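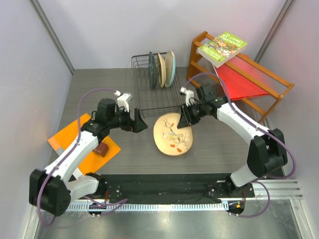 **Femusero shares results from its two-armed tidying study, and opens the training method to other labs**

04/12/2021

Femusero is very pleased to share the first full results from Uditine, our method for teaching a pair of robot arms to do small household jobs by practising them alongside a person. It has been a long road to get here (longer than we told our funders, and we thank them for their patience!), and we are delighted to have something solid to show for it.

The idea behind Uditine is a simple one, although it took us a good while to get it working. Most people who put away the washing-up use both hands without giving it a thought. One hand steadies a plate while the other finds a better grip, and then the plate is turned, lifted and stood on its edge in the rack. For a robot, that moment when the two hands have to agree with each other is where most of the trouble starts. Our earlier system, Tan, planned the movements of each arm separately and then tried to fit them together afterwards, and it dropped or knocked a great many plates along the way.

Uditine learns the two arms as one. A person guides both arms through a job, and the method pays special attention to the short stretches in which both grippers are close to the same object. Those stretches are then practised far more often than the rest, in the way a piano pupil goes back over the awkward bar and leaves the easy page alone.

For the study we recorded 300 guided runs across 17 household jobs, among them racking plates, standing books in a holder and folding a flat sheet. Each arm carries its own small camera above the wrist, so that the method learns from a close view of what each gripper is doing. We then tested the finished system on 161 fresh attempts at racking plates, with the plates set down in positions it hadn't met in training. Uditine needed a person to step in on only 5 of those attempts.

We would like to be open about what the method can't yet do. It was trained on rigid plates and has not been tried with glasses or cutlery. It still moves a good deal more slowly than a person would, and anyone in a hurry for their supper would be better off doing the job by hand. Stacks of plates remain difficult as well, and we are working on those now.

The arms stand at the front of the table, where a toothed rail runs along the edge, and the whole cell was built with our partners at Gikudo, who have been generous with their time, their workshop and their spare cables. Gikudo will be building a second cell to the same plan, so that we can find out whether what is learned on one pair of arms carries over to another.

The training method, the recorded runs and a plain guide to setting up the table will be free for research and teaching. We plan to follow them in June with a further set of runs covering bowls and mugs, and we would be very glad to hear from any lab, college or school that would like to try the method on jobs of its own.

**About Femusero**

Femusero is a small research group working on robots that can lend a hand with everyday jobs at home. Uditine is its second method for two-armed handling and follows on from Tan.

**Press and research enquiries**

Please write to the Femusero press desk. Visits to the cell can be arranged for journalists and for teaching groups, and we do ask for a little notice so that the table can be set up for you.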